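Chapter 6
What Are Surfaces Supposed to Do?

Most people choose the surfaces in their homes once or twice in a lifetime, under pressure, from a sample the size of a biscuit. The trade knows this. Brochures for flooring, worktops and bathroom furniture are written for a reader who will never check, and they lean on words that sound like measurements and are nothing of the kind. "Hard-wearing" is one. "Natural" is another. "Low maintenance" may be the worst of the lot, as it leaves out who is doing the maintaining and how often.

This chapter looks at three materials that turn up in ordinary bathrooms and kitchens: stone, wood, and the various coatings sold to protect them. You will not find a ranking at the end. Rankings of materials are nearly always rankings of somebody's test, and a test that drags a steel point across a dry tile says little about a wet floor with grit on it.

6.1 Stone and its reputation

Polished marble has enjoyed good publicity for a very long time. It is used in temples, banks and hotel lobbies, so we assume it must be tough. It is in fact a fairly soft stone, made mostly of calcium carbonate, and acids attack it. Lemon juice, vinegar and many limescale removers will leave a dull patch on a polished surface in minutes. The patch is often called a stain, which is wrong. A stain is something added to the stone. An etch mark is a place where some of the stone has gone.

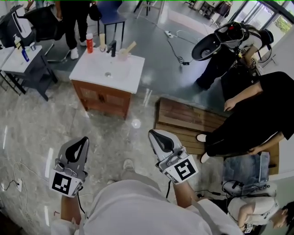

Figure 6.1 Polished grey marble flooring with white veining, and a vanity unit with a brown wooden cabinet.

Consider what is kept beside a basin. Cleaning sprays, toothpaste, soap and cosmetics all get dripped, and some of them end up on the floor. Whether that matters depends on the product, the finish and how long the drip is left. A supplier who tells you marble is "ideal for bathrooms" has skipped all of this. So has the neighbour who tells you never to have it.

Sealers are the usual answer. The makers of Brolico, a clear sealer sold for stone floors, claimed in their early leaflets that it gave "total protection". A sealer that soaks into the stone slows down liquids that would otherwise be drawn into the pores. It does not stop acid reacting with the surface. The leaflet may have been honest about oil and silent about vinegar - a common arrangement.

6.2 The Tranerville survey

The housing office at Tranerville sent a questionnaire on floor wear to 2000 homes. It received 130 usable replies, and from these it was reported that tenants were "overwhelmingly satisfied" with stone flooring. Before you repeat a finding like that, ask who did not reply. Ask as well what "satisfied" meant on the form, and whether anyone looked at the floors. In this case no one did. We come back to the survey in the exercises.

6.3 Wood near water

Wood suffers from the opposite prejudice. We are told it has no place in a bathroom, yet wooden boats float and wooden window frames can outlast their owners. What wood does is take up moisture from the air and give it back, swelling and shrinking mainly across the grain. Trouble starts when one face can do this and the other can't.

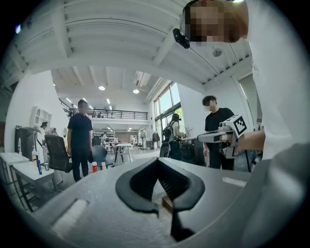 Figure 6.2 A small brown wooden block.

A small block tells you very little about a cabinet door. The Drarnuvitz soak test, quoted in many catalogues, puts samples in water for a fixed time and weighs them. It is cheap and easy to repeat, but a door has hinges, glue lines and cut edges, and those are where it tends to fail.

Key terms: etching, sealer, porosity, grain, response rate

Last updated: 2018-07-04
Contact the publisher | © Rao Educational | Back to top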